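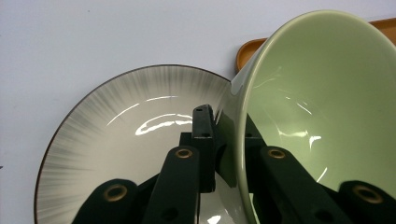
Chapter 6
Building a Weekly Wrestling Show

Contents | Previous | Next | Glossary | Index

A televised wrestling show has to do two jobs at once. It must give the people in the building a full evening, and it must give the people at home a reason to watch again next week. Chapter 5 dealt with the single match. In this chapter we look at how matches, interviews and recorded segments are put in order to make one program.

The plan for a show is called the run sheet. It lists every segment, its length, who takes part and how it ends. A match given ten minutes on the run sheet includes the entrances, so the wrestlers may have only six or seven minutes of action. New bookers often forget this, and the main event pays for it.

6.1 The Opening Segment

Most weekly shows open with either a match or a talking segment. A match wakes the crowd up quickly. A talking segment is slower, but it can set up the rest of the night: a champion makes a claim, a challenger walks out to answer it, and a main event is announced.

The Wonerdale promotion used the talking opening for most of its first season. When it moved to a larger hall with 3000 seats, the bookers changed to a fast tag team match. Paid attendance for the first show there was 1340, and the empty sections made long speeches feel flat. A match gave the crowd something to react to while late arrivals found their seats.

6.2 Peaks and Rests

A crowd can't stay loud for two hours. The booker places strong segments apart from each other and puts lighter material between them. A short comedy match or a recorded interview after a title match is often called a cool-down. It doesn't have to be dull - it only has to ask less of the audience.

Commercial breaks matter too. A break in the middle of a match should come after a turn in the action, such as a wrestler being thrown to the floor. Viewers are more likely to stay when something has been left open.

6.3 Stories Across Several Weeks

The feud between Prerkier and Fang is the main case study for this chapter. It began with a disputed count in November and ran for nine shows. The two men met in the ring only twice in that time. The other weeks were filled with interviews, tag matches and one contract signing, which broke down when Fang's partner Etier turned the table over.

Attendance rose from 1211 at the start of the feud to 3102 at the final match, when the promotion added floor seats. Keep these figures in mind as you read the run sheets in Section 6.4, and note how much time each show gives to the feud. On two of the nine it gets less than five minutes.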